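Workshop tips: teaching a two-arm cell to pack a bag

Last updated in October
Reading time: 2 min
Print this page | E-mail this page

Quick notes from the bench, mostly for whoever takes over the Ullar cell after me. Tissue packs into a canvas tote, driven by remote control. Sounds easy. It's not, the first 38 tries anyway.

Before you start – open the tote mouth wide. Wider than you think. A floppy rim catches the jaws and you'll blame the arm. Stand the bag near the back, leave elbow room.

Go slow on the way down. Fast is fine coming back empty. Squeeze a soft pack just enough to hold, watch the plastic wrinkle, stop there. 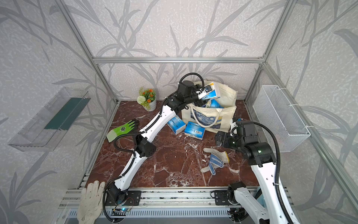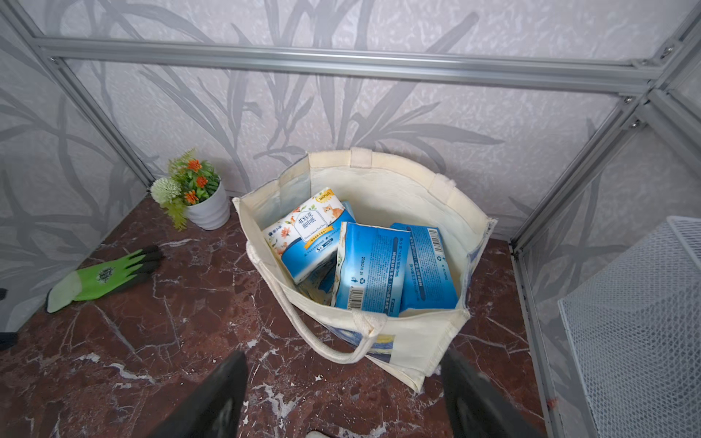
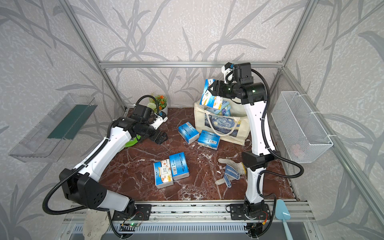
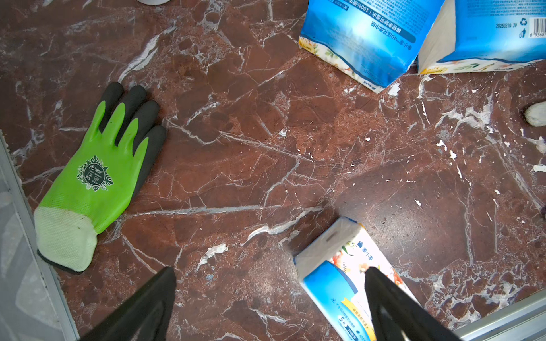
Lift straight up first, then across. Diagonal drags look ok on screen and teach teh arm a bad habit. Isla Katene threw out 200 of mine for exactly that. Fair enough.

Shiny floor tip: don't judge height by the reflection. Use the wrist view for the last inch, the big view for everything else.

Mix up the starts. Pack on its side, pack flat, barcode up, barcode down. Move the gloves about too. If every run starts the same, it only learns that one.

Fumbled it? Keep going if you can recover cleanly – those runs are worth having. If the pack shoots off under the rail, scrap and restart. Don't nudge it with your hand mid-recording, Despina will find it.

Wipe the floor between batches. Paper bits stick to everything. Damp cloth, then dry, two minutes.

Swap drivers after about an hour. Xolani goes longer, his last runs are always sloppy. Write the driver's name on the sheet, sheet lives by the door.

Count so far is 2,363 recorded, 2,080 kept. Yolandi has the list of rejects with reasons, worth a read before you sit down.

Spare gripper pads are in the Jacobs drawer, second one down. Left and rigth are different, check before you screw them in.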